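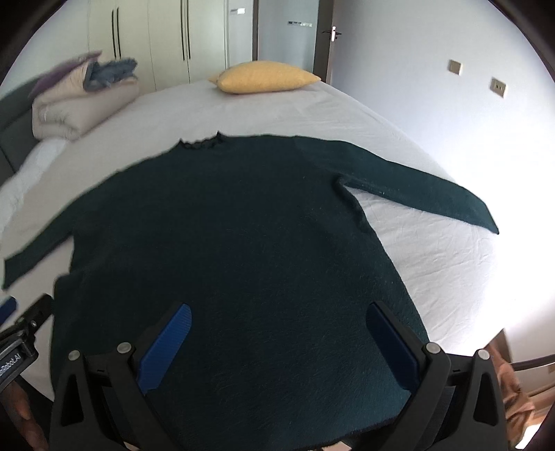 Clorneck opens its doors for an afternoon of folding, sorting and plenty of questions

Visitors filled the upstairs rooms at Clorneck on Sun 7 September, when the home-help robotics workshop held its first open day since moving into the old Rokwood building. More than 300 people signed in at the front desk over the course of the afternoon, which is a good deal better than the workshop had dared to hope for, and the line for the bedroom demonstration at one point ran down the stairs and out past the bicycle racks.

Clorneck works on teaching machines to do the ordinary jobs that pile up around a home, and laundry has been its main interest for the past year or so. There is no robot folding shirts by itself on Rokwood's upper floor just yet, and the staff were quick to say so to anyone who came in expecting one. What visitors got to see was the step before that, in which a person takes a gripper in each hand and does the chore with those, slowly and over and over, so that there is a good record of the motions for the software to learn from later on.

It makes for surprisingly pleasant viewing. The workshop has furnished several rooms the way somebody might really live in them, with bedding left in heaps and closets along the wall, and guests were let in a small group at a time to stand near the door and watch. The demonstrators kept up a friendly conversation the whole while, even when a sleeve was giving them trouble, and more than one child in the crowd offered advice on how it is done at home (mostly, it seems, by a parent). 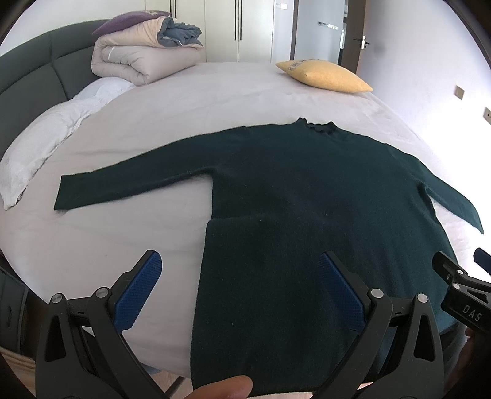 Sweaters were the star attraction, and the demonstrators admitted that they are also the item they complain about the most. A T-shirt lies down and stays where it is put, they explained, while a knit has a mind of its own and stretches a little every time it is picked up. The dark green one on the bed was a fair example of what they meant, with its body squared off in a tidy straight edge on one side and its collar still bunched up and wavy at the top. A neckline like that will show through in the finished fold, one of the demonstrators told the group, and so learning to notice it matters just as much as learning to bring the hem up. Several people nodded at this as though they had been told the same thing before, many years ago and by someone much stricter.

The grippers themselves came in for a lot of attention too. After each session, guests were welcome to try a spare pair at a table in the hallway, where a stack of dish towels had been set out for practice. Most found that the pinching part came easily and that the trouble started when both hands had to move together. One grandmother, who had said at the start that she would only be watching, stayed at the table long enough to fold the whole stack and was given a warm round of applause for it. She then unfolded the towels again so that the next person would have something to do.

Down the hall, the workshop's partners at Vrabec had taken over the kitchen to talk about the less visible side of the work. Their display followed a single folding session from beginning to end, with a screen playing the recording and a set of printed cards laid out along the counter to explain how it is checked, trimmed and labeled before it is used for training. It was a quieter room than the bedroom, but the people who wandered in tended to stay a while, and the Vrabec team had run out of cards by late afternoon.

According to the figures posted beside the screen, the laundry collection now holds 544 recorded sessions, and 259 of those are of knitwear alone. The remainder is made up of shirts, towels, pillowcases and a number of fitted sheets, a category that drew a knowing laugh from nearly everybody who read it. The staff said they would be going back to fitted sheets in the winter, once they had worked up the courage.

Visitors with questions about jobs and about privacy had a chance to put them at a sit-down talk in the old Rokwood canteen, which lasted 20 minutes on the printed program and went on for a good while longer. Those who spoke wanted to know when a machine of this kind might be useful to a person with stiff hands or a bad back, and what happens to recordings that are made inside a home. On the first, the workshop was careful not to promise a date. On the second, it said that all of its present recordings come from its own furnished rooms, and that nothing would be made in a private house without the written agreement of everyone living there.

There was coffee, and there was a very large tray of plum cake from the bakery across the street, and the last guests were still chatting on the front steps when the lights upstairs were being turned off.

Clorneck plans to hold a second open day in the spring, with a longer schedule and, if the space can be found, two bedrooms running at the same time to keep the line moving. The workshop is also starting a monthly evening for local people who would like to learn to use the grippers and help record sessions. The program goes by the name Zuredance and needs no technical background, only a bit of patience and clean hands. The first evening will take place before the end of September, and sign-up sheets are available at the front desk of the Rokwood building during regular hours.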